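Tracing a Former Student Through Old School and College Records

Before you write to any archive, put down what you already know on one sheet of paper.

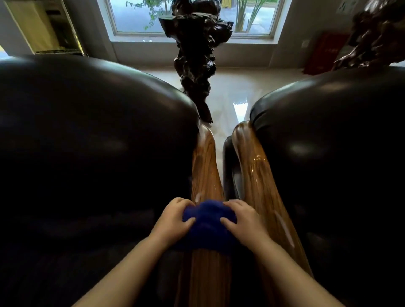
You want the full name, any maiden or married names, a birth year if you have it, the town the person lived in at age 18, and the name of the school as the family remembers it. Leave blank lines for what you don't have. Family memory of a school's name is often close but wrong, so write it down as told and mark it unconfirmed.

This page covers people who studied before the mid-1950s. Later records are usually held by the school itself and are often closed to anyone but the student.

Step 1. Find out what the school was called at the time

Schools merged, moved and changed names. Clukavow Normal School became Clukavow Teachers College and later a branch of a larger university, and its records are split between two buildings in two towns. A search under the current name alone will miss the early years.

Start with the city or county directory for the years you care about. Most directories list schools in the front pages, with the street address and the name of the principal. Write down both. The principal's name is useful later, when you are looking at reports that don't name the school at all.

If the directory has nothing, try the state education department's annual reports. They are dull reading, but the tables at the back list every school that received public money.

Step 2. Work out which records were made

A student could leave traces in any of these:

Admission register. Usually one line per student, with the date of entry, age, parent or guardian, and last school attended.

Annual catalog. Printed each year. Many catalogs before 1920 list every enrolled student with a home town.

Faculty minutes. Discipline, failures, prizes, leave for illness. Indexed only rarely.

Commencement program. Names of graduates, sometimes with the title of an essay or the piece they performed.

Alumni register. Put together later from letters and memory. Good for married names, poor for dates.

Student newspaper or yearbook. Look at the club pages as well as the portraits.

The catalog is the best place to begin. It was printed in quantity, so copies survive in public libraries, and you can often see one without an appointment.

Step 3. Read the catalogs in order

Begin two years before you think the person enrolled and keep going until two years after you think they left. Take them one at a time and note the heading the name appears under. "Preparatory," "Special," "Irregular" and "Partial Course" were all used for students who were not on the regular degree track, and women were often placed there even when they attended the same lectures as everyone else.

A name that drops out for a year and comes back is common. Students taught in country schools to pay for the next term. Check the teacher lists for the surrounding counties for the missing year.

Watch for initials. The same student may be printed as Miss E. Duda one year, Ella Duda the next, and E. M. Duda in the commencement program. Copy each version exactly and note the page. In the Grivden Academy catalog I used for my own family, the name I wanted was on page 146, under Music, in a list I had skipped the first time through.

Step 4. Write to the archive

Keep the letter or email short. State the name, the variants you have found, the years, and the one record you would like checked. Archivists can answer "Is she in the admission register for 1893 or 1894?" much faster than "What do you have on my great-grandmother?"

Give your sources. If you have already read the catalogs, say so, or they may spend their time doing it again.

Ask what the copying fee is and whether there is a limit on pages. The Seloveck Historical Library, for one, will copy up to 6 pages from a bound volume per request. Anything over that means a visit or a second request. Small collections may be open only part of the week and may close for the winter — if you write in October, ask what the closing date is.

Step 5. If you visit

Bring pencils, since pens are not allowed in most reading rooms. Bring your one-sheet summary and a list of call numbers copied from the finding aid. Ask before taking photographs.

When you open a register, look at the front and back pages first. The key to abbreviations is often written there by hand. A "W" next to a name might mean withdrew, warned or Wednesday class, depending on the clerk, and the same letter can change meaning when a new clerk takes over.

Copy the whole entry, including the columns that don't interest you now. Copy the entries directly above and below as well. Cousins and neighbors often enrolled on the same day and were written in together. The Seloveck register I worked from numbers its students, and number 292 turned out to be the younger sister of the woman I was looking for. I had no idea the sister had gone to school at all.

Step 6. Check what you find against something else

An alumni register may call someone a graduate who only attended. A family story may do the same. The commencement program and the faculty minutes are stronger evidence, as they were made that year by people who were there. If the two disagree, go with the minutes and keep a note of the conflict.

Newspapers are a good second check. Local papers printed the names of graduates in full, usually within a week of the ceremony, and often reported who came in from out of town to attend.

Record keeping

For every item, write down the name of the archive, the collection, the box or volume number, the page, and the date you saw it. Do this for searches that found nothing too. File copies by school and then by year, with the source written on the back in pencil.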